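In Defense of the Slow Unpack

I have a mat on my table and I will not be giving it up. It cost me 3 dollars at the Fillberg closing-down sale, it's green, it doesn't match a single thing I own, and it has done more for my Sunday evenings than any app I've ever paid for.

My argument is that stuff should not go straight from the bag to the shelf. I know that's how most of us do it. You come in the door, you've got the bag in one hand and your keys in the other, and you shove everything in wherever there's a gap (guilty, for years!). Then six months later you're on your knees in front of the cabinet with two open bottles of the same thing and no clue which one you started first.

So now everything gets a few minutes lying down on the mat. Bottles on their sides, labels up, bag flattened out next to them. I read the labels, even the boring ones. Especially the boring ones. I check what I've already got, and I put the new one behind the old one like they do in stores.
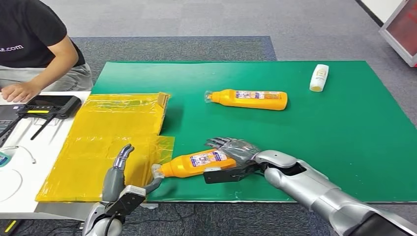
My sister-in-law thinks this is nuts. She says life is too short to lay out your bottles, and she has a point - I timed myself once and it took 51 minutes, though that included a phone call and a sandwich. But she also threw out 237 dollars' worth of expired stuff when she moved to Hisberg last year, and I have been very polite about it.

The organizing people will tell you the answer is bins. Harnico sells a whole system of them, with little tags, and I did buy the starter set. It's fine. But a bin is just a smaller place to lose things in if you never look at what you're dropping into it. A mat makes you look. Round bottles don't wander off it as easily either, at least mine don't.

And keep the plastic bag, please. Smooth it out, fold it, use it again. I have roughly 57 of them under the sink and I regret maybe ten.

Related
Why I Quit Buying Refills in Bulk
The Wickramasinghe Shelf, One Year Later
Drawer Liners: A Grudging Yes
Things I Keep Under the Sink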